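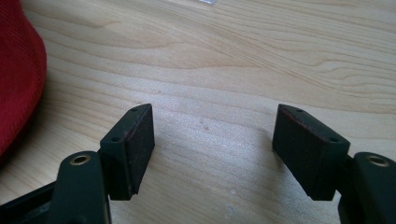 Pale wood, wavy grain, soft daylight.

The Nelon menu had 8 courses and came in a silver envelope you were supposed to tear open with your teeth. Areti Kontogiannis used a butter knife.

"It's from the second movie," said the waiter. "The prisoners on Skomero have their hands tied."

"Mine aren't."

He went away to get the Prisoner's Broth. She had been sent to review 3442 words' worth of this, or that was what the press release ran to, and she had read it on the bus. It promised flavors from beyond the known worlds. The known worlds evidently didn't include New Jersey, where she had eaten this broth many times, usually with a cold.

At the next table a man in a captain's jacket held his spoon upside down.

"You seen all of them?" he asked.

"One and a half."

"Then you won't get the dumplings."

The dumplings were blue. She asked what made them blue and the waiter said Beresov moss. She asked again and he said cabbage, a little lower, with an eye on the captain.

Papadakis came out of the kitchen before dessert. He owned the place, and until July it had been a decent fish restaurant. He wore a collar with small lights in it, and half of them were out.

"Be kind," he said.

"Was the sea bass not selling?"

"I sold 17 plates of it in my last week. Last night I sold 454 dumplings." He pulled at the collar. "They clap when I bring the bill. It says 'tribute' on it."

"And you like this?"

"My daughter does the music."

She listened. It was a low hum with something knocking inside it, and she had taken it for the refrigerator. The captain had his eyes shut and was mouthing along.

Areti wrote down "cabbage" and underlined it. Then she picked up the last dumpling, which had gone cold, and ate that too.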